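A **household kitchen** is a room or part of a room used for storing, preparing and cooking food at home. Most also serve for washing dishes, and many double as a place to eat. Layouts vary with the size of the home, the fuel used for cooking and local habits.

## Storage

Closed storage is usually divided into base cabinets, which stand on the floor and carry the worktop, and wall cabinets hung above. Older houses often have a pantry as well, placed on the coolest side of the building. 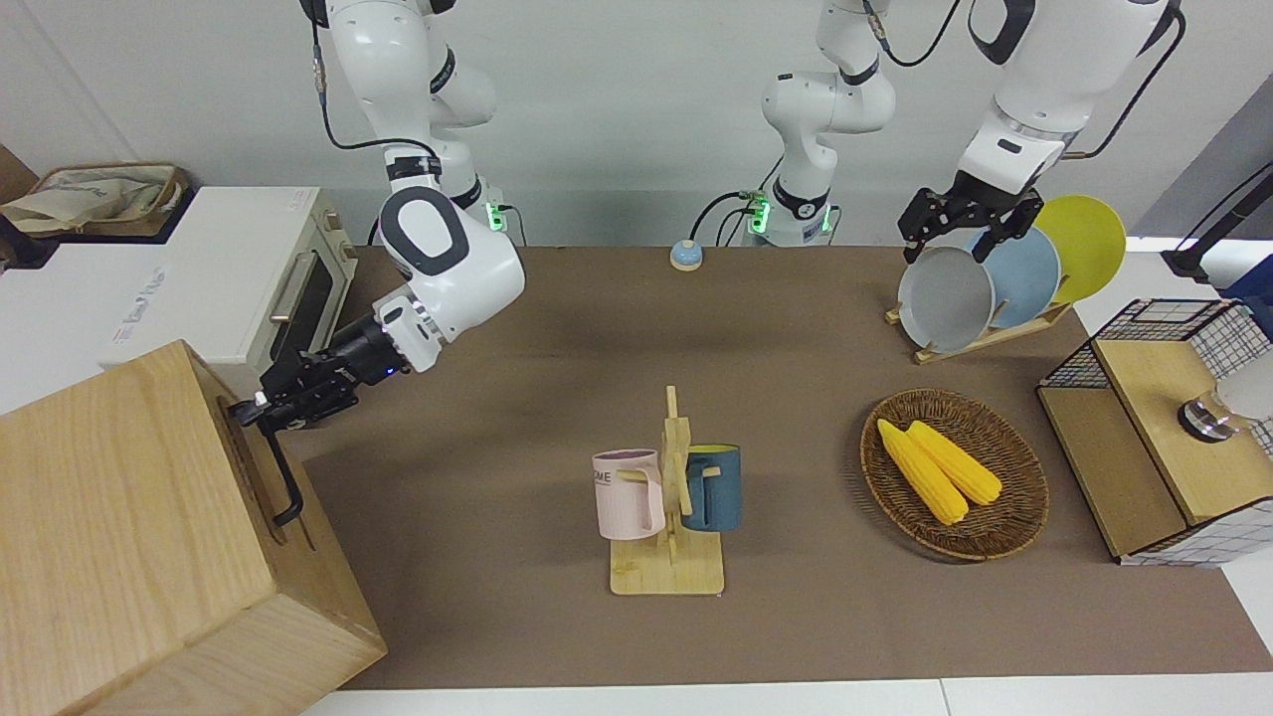 Cabinet doors and drawer fronts may be opened by a knob, a bar, a cut-out in the edge or a push latch. Knobs need one screw and are the simplest to replace. Bars need two, and the distance between the holes limits the choice of a new one. Dark metal is often paired with pale wood, as with a narrow black handle on a light-grained front, where the contrast makes the grip easy to find. Handles that project far from the front can catch on clothing and are less common in narrow rooms.

## Worktops

The worktop is the main surface for preparing food. Common materials include laminate, solid wood, stone, tile and stainless steel. Wood can be sanded and oiled but stains if water is left standing on it. Stone resists heat well, although some kinds are marked by lemon juice and vinegar. 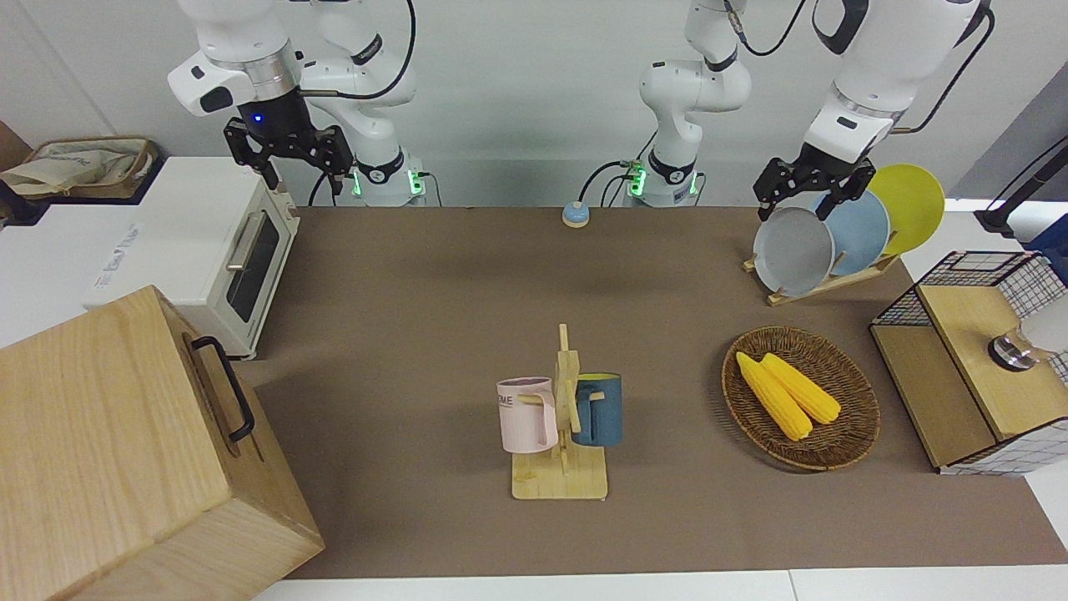 Height matters as much as material. A surface that is too low strains the back, and one that is too high tires the shoulders. Kneading dough is generally easier on a lower surface than chopping. In the Plovow apartments, a housing block with small galley kitchens, each unit was given worktops at 2 heights.

## Food kept in the open

Bread, onions, potatoes and many fruits are commonly kept outside the refrigerator.
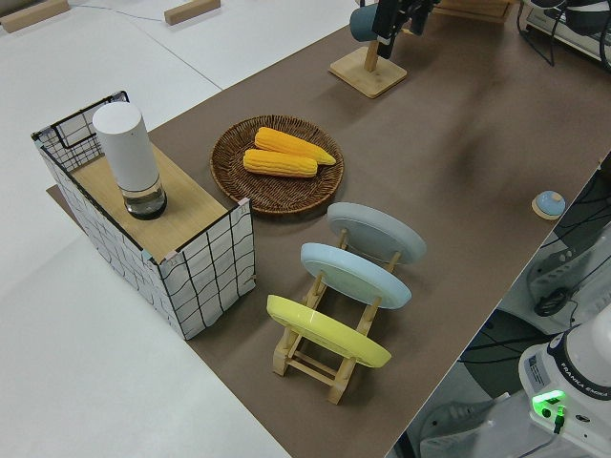

Onions and potatoes last longer when stored apart, in a dark place with moving air. Tomatoes keep more of their flavor at room temperature, while leafy greens wilt quickly there.

## Shared kitchens

Some buildings provide one kitchen for several households. The Kontogiannis house had a single kitchen for 10 residents and 5 lockable cupboards.
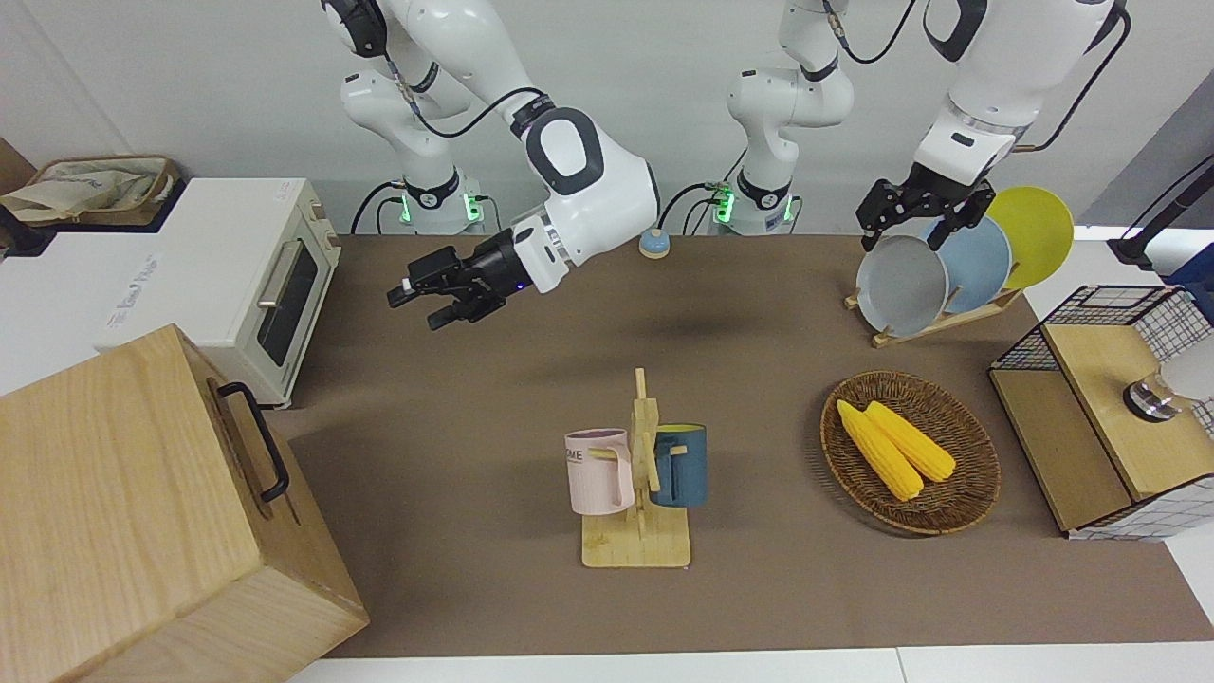

Tudor Husar has argued that shared kitchens of this kind fail through lack of storage more often than through lack of stoves, and that each household should have its own cupboard before a second cooker is bought.

## See also

- Pantry
- Scullery
- Cabinetry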